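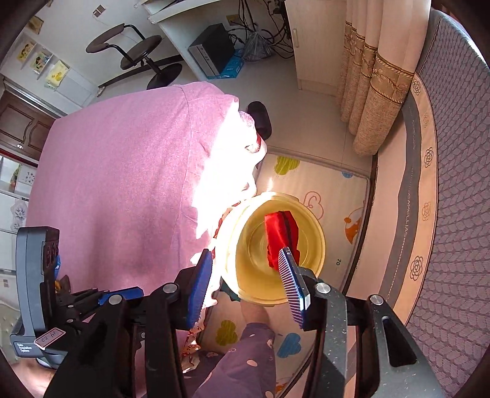
A pink blanket on the bed, a red cloth in the basin and a good deal of sunshine.

Fulville residents asked to wash one thing before the bedding drive

By Maja Stępień
April 5, 2018

FULVILLE - The town's spring bedding drive opens this week at the old Keskin furniture showroom, and organizers have one request for anyone planning to contribute. Please wash it first.

The request appears three times on the flyer, in increasingly large type. Last year's drive took in 1,257 blankets, sheets, curtains and pillowcases, of which 1,020 could be handed out again. The other 237 became rags, dog beds or, in the case of one electric blanket with a scorched corner, the subject of a short talk by the fire department.

"People are generous," said drive coordinator Lorna Wallard, folding a bedspread with the expression of a woman who has folded many. "They are also optimistic about what will come out in somebody else's machine."

The drive was started six years ago by the Plilora Tenants' Association, after a burst pipe soaked the ground floor of its building and left several families short of dry bedding. Neighbors brought so much of it that the association spent the next month trying to give it back. The following spring it gave up and made the thing official.

Blankets are the most wanted item, especially full and queen sizes. Curtains in pairs are welcome. Single curtains are accepted in a spirit of hope and kept in a bin by the door, where two have so far found each other, a match that everyone agrees is close enough if the lights are low.

Fitted sheets can be brought in folded or in a ball. Wallard said her team has stopped having opinions on the matter.

The hard part of the season, to judge by a morning spent going door to door on the Plilora block, is staying with the job once it has been started. Bedding comes off the bed and meets whatever else is already out, and by ten o'clock a bedroom that was perfectly livable at breakfast holds a play mat, a plastic bag, a slipper and a great many decisions. The basin comes out for the small things. Then somebody has to wash them.

"You start with one blanket," said Denise Orr, a third-floor tenant who had set aside the morning for the closet and was now on the hallway. "Then you look behind the curtains. I would tell people not to look behind the curtains."

Her neighbor across the landing, Paul Hatch, has taken a firmer line. He allows himself 30 minutes a day, by kitchen timer, and stops when it rings, even if he is holding something. On the day of our visit he was holding a bolster. It spent the night on the stove.

Opinion in the building is split on hand washing. The older tenants swear by a plastic basin and a bar of soap for anything smaller than a pillowcase, and regard the basement machines as a kind of lottery. The younger ones point out that the machines cost 25 cents less than they used to, after a rate cut in August that was meant to be temporary and that no one has mentioned to the landlord since. Both sides have stopped lending each other clothespins.

Wallard, asked to settle it, said either method was fine so long as the item arrived dry. Last spring a comforter was dropped off damp in a sealed bag and went unnoticed through a long weekend. She did not wish to describe it further. The bag has been kept, empty, as a training aid.

Mattresses are not accepted. This is also on the flyer, and is also ignored. Two were leaning against the showroom door before the drive had opened, one of them with a note reading "hardly used," which did not say for what. The town will collect mattresses from the curb on request, and residents are asked to call the public works office and not Wallard, whose home number was printed in the newsletter by mistake and who has been very nice about it.

Toys and play mats can go on the side table by the entrance. Slippers are accepted only in twos. Anyone who finds the other one later may bring it in, and it will be held until the end of the drive with its owner's name on it.

The old showroom still has Keskin's display beds, which were too heavy to move when the store closed and which now serve as sorting tables. Pillows go on the king, sheets on the queen, and anything that puzzles the sorters goes on the bunk. The top bunk is for things that puzzled them last year.

Drop-off is at the side door on Mill Street, from nine until four. The front door sticks and opens only from the inside, a feature that made for a lively closing day in the store's final year. Parking is free behind the building, though drivers should leave the space nearest the ramp for people carrying comforters, who cannot see over them and do not always slow down.

Items will be handed out on the last two afternoons of the drive. There are no forms to fill in, and no one will be asked why they want a blanket. There is a limit of four large pieces per household, which Wallard said has never had to be enforced, except once, with her sister.

Coffee will be available. The cookies are for the sorters.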